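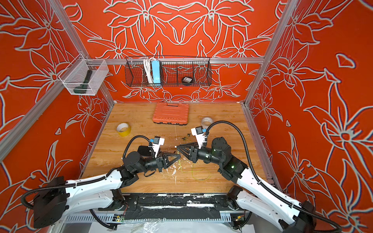 Brinedari Makers' Circle, Wiring and Small Repairs Group

How do you keep thin wire tidy on a small worktable?

oval_bench
Posted 8th April

Good evening to all. I have a small worktable with flowered walls, and I try to keep it in good order. The big things are easy. The toolbox stays at the back, the tapes stay near it, and the power strip and the white cable stand in the black basket on the rail. My problem is the thin yellow-green wire. Every time I work it makes loops over the whole table, and then I must spend 20 minutes to open the knots. I tried to put it in the toolbox, but it catches on the pliers.

I would like a method that does not need a new drawer. Also, is it wise to keep the power strip in the same basket with the cable? I unplug it in the evening.
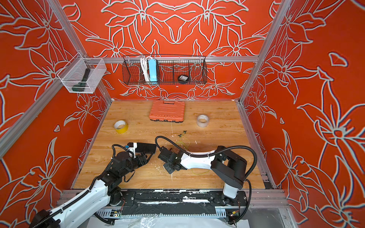
tin_and_solder
Please do not store it loose, this is the first thing. Cut a piece of stiff card, 30 cm long, and make one notch at each end. Wind the wire along the card and push the last end into the notch. When you need a piece, you unwind only this piece. I have kept the same card since October and I did not have one knot. For short pieces I use a jar with a lid.

The power strip in the basket is fine while it is unplugged. When it is in use I would take it out and lay it flat, with free air on all sides, and I would not leave the cable coiled.
Helpful: 30

greenlamp
just buy spools. Arkitz has a bag of 100 empty ones, they are too many but cheap

soft_pliers
The card is good, but if your wire is single core, be careful with the sharp bend at the edge. After many times it can break inside and you will not see it. I wind mine on an empty tape core, which has a round shape, and close it with a small piece of tape. You can hang some cores on a hook on the rail. Sweep the small cut ends after each job, they scratch the table.
Helpful: 4

Print this page | E-mail to a friend
6 comments | 2 shares

Related
Hooks for a metal rail, which size?
Yellow tape leaves glue on wood
Ovandale tool swap: what to bring
Yeom wire cutter does not close fully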